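Omport releases Traltetti 2 for hand-held gripper demonstrations

Software aligns, checks and segments two-handed recordings before policy training

Flustside, May. Omport today released version 2 of Traltetti, its software for turning demonstrations made with hand-held grippers into training data for two-armed robots. The release replaces the pose tracker, adds a check for reachability and moves segmentation from a manual step to an automatic one.

Traltetti takes the video and the state of each gripper as separate streams and places them on a single clock. Version 1 corrected clock drift once per session. Version 2 corrects it continuously and marks any interval in which the two hands cannot be aligned to within one video frame. Marked intervals are kept in the file but left out of training by default.

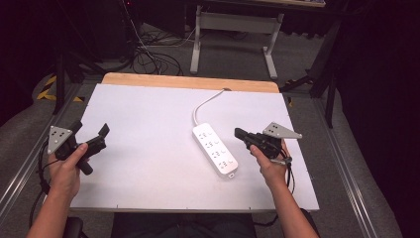

The reachability check compares each recorded path with the joint limits of the target arm. A person can turn a wrist in ways that many arms cannot follow, and such paths were previously found only when replayed. The check now runs on import and reports the first point at which a path fails, together with the joint concerned.

Omport tested the release on 2,000 demonstrations of handling small household electrical goods, including power strips with the cord attached. The automatic segmenter divided each recording into approach, grasp, move and release. Reviewers changed the segment boundaries in 200 recordings. The reachability check rejected 752 paths for the smaller of two target arms.

"Most of the work in version 2 went into timing," said Dolores Crenshaw, head of perception software at Omport. "A grasp by the left hand has to be recorded in the right order against the right hand, or the planner learns a sequence that does not work."

Traltetti 2 reads files from version 1 without conversion. The Gallagher planning module, sold separately, needs an update before it can use the new segment labels. Existing licence holders can download both from their Omport account.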